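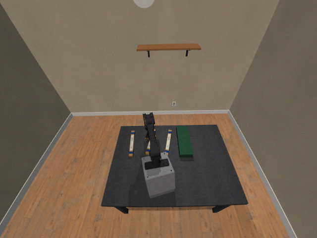
5.3 Failure during the approach to the strips

Figure 4. Simulated workspace for the strip task, with the arm on its pedestal, three printed strips and the green block.

The most serious fault we found did not involve the grasp at all. In 31 of the logged failures the arm never closed on a strip, and in most of these the trouble began while it was still moving over the table. The set-up is the one in Figure 4. The strips lie on the far half of the table, the middle one partly under the arm, and the green block sits to the right of the right-hand strip.

We ran 745 trials with the Gollwood controller. Of these, 155 ended in a stop forced by the simulator's contact limit. When Esko Juntunen replayed the stopped trials, 140 showed the same pattern. The planner picked a path to the right strip that passed low over the block, and the lower side of the gripper caught the block's top edge. The controller read the contact as a tracking error and pushed harder. Force rose until the limit was reached.

The cause was a mismatch between two models of the block. The physics engine used its full height, but the planner was still using a collision shape left over from an earlier task, in which the block was thin enough to pass under the arm. The two files had the same name and were kept in different folders. Neither the start-up check nor our own review in May picked this up, as the check compared object names and positions but not sizes.

A second problem made the first one worse. The stop was meant to trigger after 200 milliseconds of steady contact, but the timer was reset each time the gripper bounced clear of the surface. In a few trials the arm struck the block again and again before it halted. On real hardware this could damage the gripper or throw the block off the table, and we treat it as a safety fault for that reason.

Elli Leinonen rewrote the timer so that it adds up contact time over a sliding window - short gaps no longer clear it. We also made the planner read its collision shapes from the same file as the physics engine. The remaining 15 stopped trials were not explained by either fault. They are discussed with the joint limit results in Section 5.4.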